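Small Rooms & Fixer-Uppers » General Chat » Downstairs half bath: carpet stays or goes?

hazelbrook_attic
Hello all, long-time reader and very occasional poster. We moved into our place on Hayes in December and I have been putting off one decision ever since, so I'm hoping you kind people will push me one way or the other. The little half bath off the den has carpet. It's the same carpet as the den, it runs straight through the doorway, and whoever put it down did a lovely neat job around the toilet. My husband wants it out yesterday. I keep dragging my feet, partly for the money (the flooring shop quoted us $736 for sheet vinyl, installed) and partly, I'm embarrassed to say, because it's so nice on bare feet at six in the morning!

It's only a toilet and a sink in there, no tub and no shower, so we aren't talking about puddles. Has anybody lived with this for years and been fine?

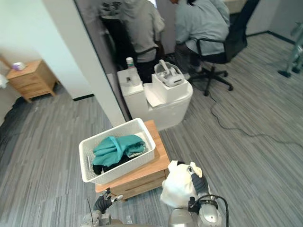 The other half of my question is storage. There's no closet and no vanity, and I'd like the spare towels and paper to live somewhere a guest can find them without having to call out through the door (my poor mother-in-law). I'm happy to hear from the baskets people and the shelves people both.

mudroom_marge
Welcome, hazelbrook! Oh, I feel for you. We had carpet in ours for eleven years with two little boys in the house, and I will say this as gently as I can: pull it up. I cleaned that floor every single week and thought it was perfectly fine, and then we lifted the corner behind the toilet and the pad underneath was a color I'd rather not put in writing. You can't smell it when you live with it. Your guests can.

tobermory52
I'm going to disagree with Marge, with all due affection. Two little boys is one thing, but a half bath that gets used by two grown adults and a visitor now and then is another. Ours is carpeted, has been since before we bought, and when we had a new wax ring put in a couple of summers ago the plumber pulled back the edge and the wood below was clean as could be. If the money is tight, leave it alone and spend it on a good fan.

mudroom_marge
Tober, you got lucky, dear! A slow leak at the supply line will sit under carpet for months before anyone sees it. On vinyl you'd notice it the same afternoon.

tobermory52
You'd notice it if you were looking. I'll grant you the supply line, though. Hazelbrook, change that out whichever way you go, it's a cheap part and an easy job.

pennywhistle_k
Could I suggest a middle road? We cut our carpet off at the doorway, put in a metal strip, and laid peel-and-stick vinyl ourselves over one long weekend. We spent $100 on the tiles and borrowed the roller from a neighbor. Was it perfect? No, there's a seam by the sink that I see every time I sit down. But it wipes clean, and I bought a thick washable mat from Telulau for my feet, so I have my cozy mornings too. I wash the mat on Saturday-type chores day, whenever that happens to land, and it has held up beautifully.

On the storage, I'm a small cabinet person. Something with a drawer, low enough to reach from where you're sitting, paper inside and hand towels on top. Shelves over the tank always made me nervous that something would go in.

grout_expectations
Seconding the low cabinet. I had the Privow wall shelf and it never did hang level, though my walls may be to blame. Please measure how far the door swings before you buy anything! I speak as someone who owns a very pretty hamper that now lives in the garage.

hazelbrook_attic
You're all so good to write so much. I read the whole thread out loud over supper, and my husband would like Marge to know she's his favorite. I think we'll try pennywhistle's way and keep the difference toward the fan. One more thing before I go shopping: did you take the toilet off to lay the tiles, or cut around it?

pennywhistle_k
Cut around it, with a paper template and a lot of patience. Make the template twice.

mudroom_marge
Take it off! You'll want to see what's under there anyway.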